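Washing-up at the table, Tuesday

It was our washing-up Tuesday at Rantala again, and a good one too. The kitchen sink is tiny and always full of somebody's saucepans, so we've got into the habit of sorting the plates out on the big wooden table instead – trays down first, then the dishes, then a good go with the sponge. I love that table, even if Siiri Ruotsalainen grumbles that it marks if you so much as look at it!

The brown see-through tray, with a white plate on it. You get a bit of the wood grain coming through, and I'm rather fond of that.

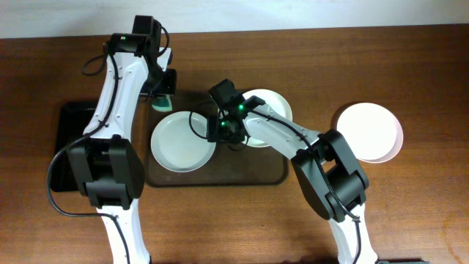

Do you need a tray under the plates?
It's worth having one if your table is wood, as sauce gets into the grain and it's a pain to shift. Any tray with a raised rim will do.

Next up, the bowl and the green-and-yellow sponge, and a plate with a brownish streak still on it. I like to scrape first and wipe after (Merja Aaltonen does it the other way round and we've agreed to differ).

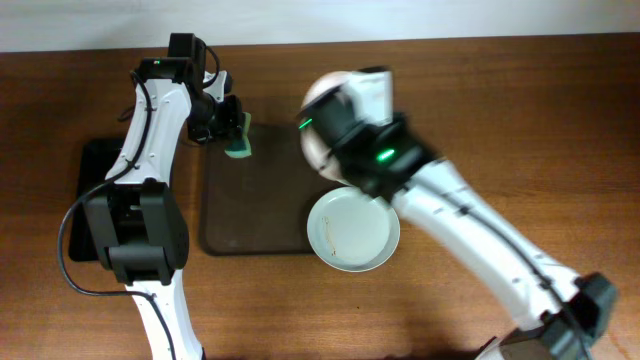 Sponges and sauce

Tomato is the worst, I find, especially once it's had the length of a pudding to settle in. A scouring sponge deals with it, but go gently on anything with a pattern – I took the gold rim clean off one of my gran's saucers in July and I'm still cross about it.

The green scourer has the black tray to itself, next to a plate with some reddish-brown smears and another white one further over.
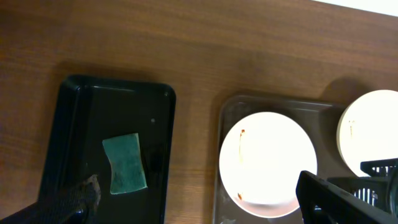

Aurel Surdu wrote to say that a spoonful of bicarb on a damp sponge gets tomato off white plates without any hard scrubbing, and that he leaves it on for 17 minutes while he has his coffee. I'm going to try it next Tuesday, with tea.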